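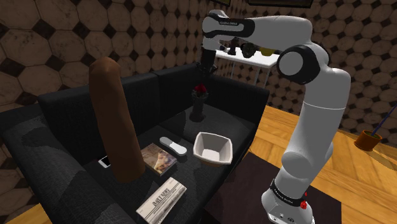

Filed under: Home automation / Trials

Household arms still slow at tidying, Plullville trial finds

A simulated trial of household chores at Plullville has put the Skillix control software through 517 attempts at clearing and sorting everyday items. Results released in September suggest that single objects in open space are largely manageable. Cluttered seats and narrow containers remain a problem.

The software was given 12 chores, each described in one plain sentence. No chore was allowed more than 200 seconds. Most failures were timeouts — the arm kept correcting its approach until the clock ran out.
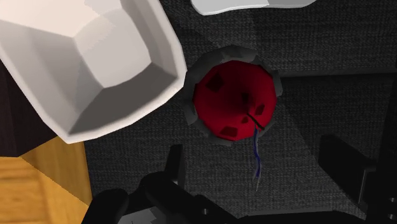
Red fruit and a white bowl, with the gripper fingers at the lower edge.

Marloes Schouten, who led the work for Baert, said the software tended to choose a sound grip and then lose time on the path to it. "A person tidying a room doesn't plan every centimetre," she said. "Ours does, and it plans again if anything shifts."
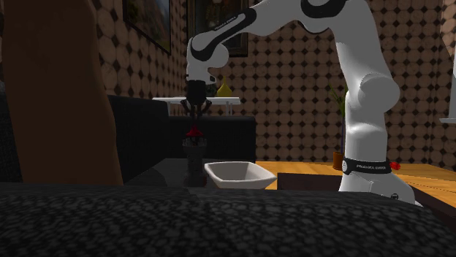
Flodska, which is paying for the second stage, wants figures for upright items that stand close to other things. Tall shapes are easy to knock over on the way down, and a gripper coming from straight above, fingers open over a dark cylinder with a white bowl right beside it, has little room for error on that side. The second stage will use the same rooms with a shorter time limit. Tests on a physical arm have not been scheduled.

Print this item | E-mail this item

Related items
Skillix update shortens path planning
Shelf stacking: where the errors occur
Baert opens test room at Plullville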